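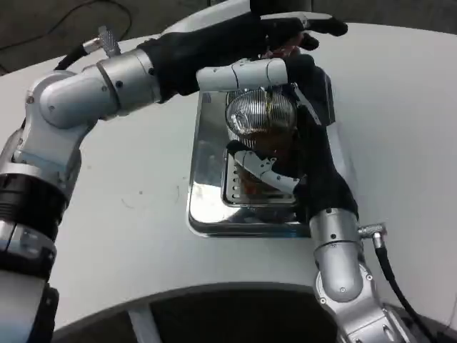
Drip tray with the inner container in place - serving table, Buzatu room

Checklist for counter service, sheet 15
Checked by: Natanael Godoy

1. Tray lies flat, rim has no sharp spots. OK.
2. Inner container can be lifted out without force. OK, but please wash the slots with the small brush.
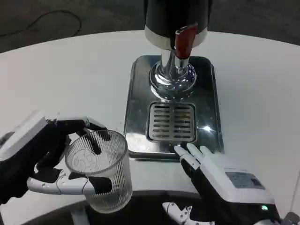
Nukden, January

3. Lever returns alone after pulling. OK - a little slow, I will look again next month.
4. Column is tight on its base plate. OK.
5. Drip grate is clean on both sides. Not OK, old stain on the underside. Washed and put back.
6. Glasses have no chips at the rim. One removed from shelf 49.

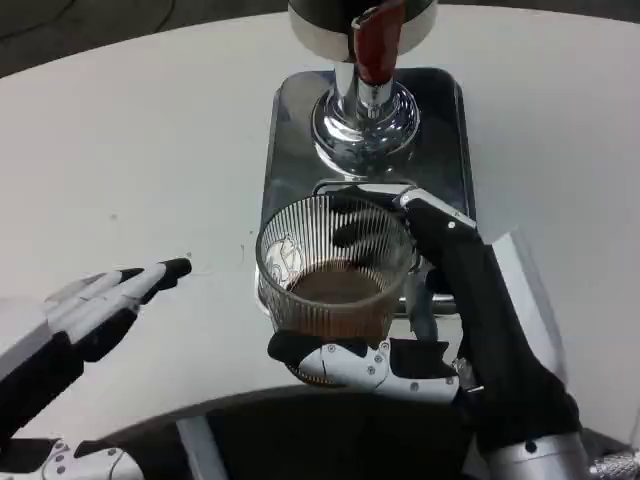

What should we do if a glass breaks near the counter?
Stop the service, put on thick gloves and throw away all open coffee on the table. Then wipe two times with wet paper and write it on this sheet.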